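Condori Workroom, Second Floor

Photos from February, after the desks were moved and before the new shelves went in. The room is 900 square feet and is shared by the Condori and Wuretti teams. Fermín Orellana drew up the floor plan.

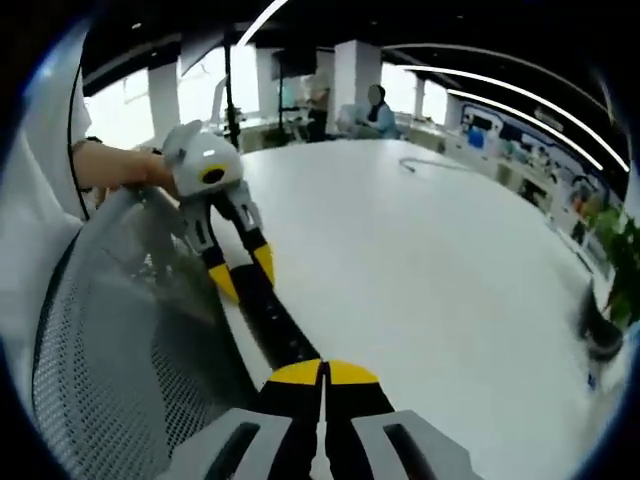

The big table

White top, with a gray cable lying on it and a gray mesh chair pulled up close. The desks and workstations are on the far side, by the pillars. The table came from the old office in Room 167 and had to go up the stairs on its side - the elevator was too short.

Seating

The mesh back was picked for long afternoons. More chairs are on order from Birnetti, at 100 dollars each. Anyone who wants a different seat can bring one from home.

Cables

Longer leads are kept in the supply closet, Room 407. Please coil them before putting them back.

Booking

The big table can be reserved for a morning or an afternoon. Write to Oluwatosin Ogbonna at the front desk. Desk places do not need a booking.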